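Review: Clavow kitchen arm, six weeks on the worktop
Sun 31 July

We had the Clavow on loan from Brelau, who import it, and the question we were asked to answer was a simple one. Can a machine tidy up after lunch yet?

Short answer: some of it, slowly, with somebody nearby.

The arm costs 2,885 pounds without the gripper, and the gripper is another 400. You also need the Emetti software licence, though the first year is included. Setting it up took Fredy Apaza and me most of a Saturday. The printed guide covers the bolts and the power supply well enough and then stops, and everything after that is on a website that had two dead links in it. Teaching the arm where the worktop ends was the longest part. Do that properly the first time. We didn't, and had to start again on the Sunday.

What it does well is pick up things that stay the same shape. Mugs, jars with a straight side, plates if they are already in a stack and you only want the top one. Over the loan we gave it 18 different jobs and wrote down how each went. Moving a jar from one side of the worktop to the other worked nearly every time. Putting a fork in a drawer worked if the drawer was open and the fork was lying by itself. Opening the drawer was another matter, and we gave up on that in the second week.

Soft things are poor. A tea towel goes wherever it likes, and the arm doesn't notice that it has only got hold of a corner. Anything see-through is hit and miss too. The software finds a steel pan in a second or two and will then hunt about for a glass bowl that is right in front of it – worse in the afternoon when the sun comes through the blinds.

Lids were the job I most wanted to see. Everybody has a cupboard of food boxes and everybody loses time matching lids to them. To close a clip-on box the arm has to find the lid, get a grip on something thin and flat, bring it across level, line up the seal and then press evenly. The clips come after that, and they need more push than you would think. A five-year-old can do it. The Clavow managed the first part more often than not and the last part twice in the whole loan, both times with the box wedged against something heavy.
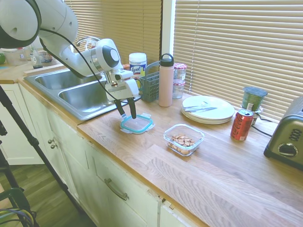
Home Technology Team – Reviews

The clear lid with the turquoise seal is the one we used most, with the glass box of almonds or other nuts waiting next to it. We left the usual clutter out, plates and cutlery and a can of Coke, as a bare worktop would have been an easier test than any real kitchen gives it.

Noise is fine. You can talk over it. Speed is not fine: clearing four items took longer than the kettle, and Gönül Bozkurt had usually done the rest by hand before it got to the third. She also pointed out that it needs a good stretch of worktop kept free for the elbow to swing, and in a small kitchen that is a lot to ask.

Wiping down the fingers is easy. They unclip and can be washed in the sink. The cable to the gripper hangs in a loop and needs watching near tall bottles.

The Šindelář arm we tried last December was rougher and had a weaker grip, but it was under 2,000 pounds and its stop button was easier to reach. If you want something to learn on, I would still look at that first. If you have a workshop bench and the same part to move all day, the Clavow is the better machine by a long way. For household chores I would wait.

Score: 3 out of 5 for the arm, 2 out of 5 as kitchen help. The loan unit goes back to Brelau next week.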